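Pekmont trains its two-arm cell at Naverau by remote control. An operator moves a pair of leader arms, and the working arms copy them while joint angles are logged. The team's lead engineer said the method suits tasks "where we can't write down the contact forces in advance". 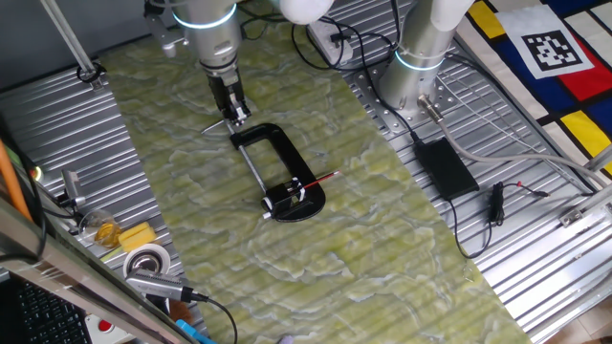

Recording starts before first contact. "If you trim the approach, the policy learns to grab at nothing," the engineer said. Operators work at half speed for the first 2 hours of a task. With a C-clamp, the gripper takes the end of the threaded screw, and small errors in wrist angle matter most there. Failed attempts are kept and labelled.
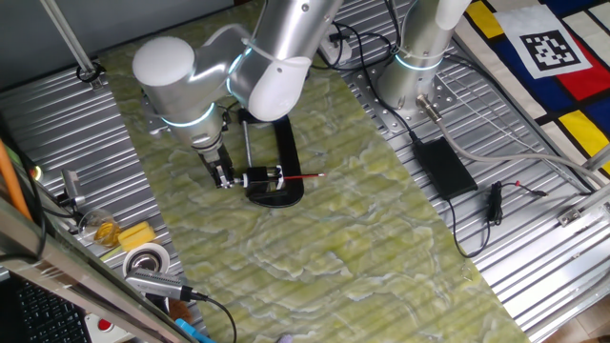 Magnusson disagreed about the failures, saying that they should be stored apart and used only for testing. Pekmont has 1890 demonstrations on file and trains on all of them. Hand guiding is kept for short corrections, 4 per task at most.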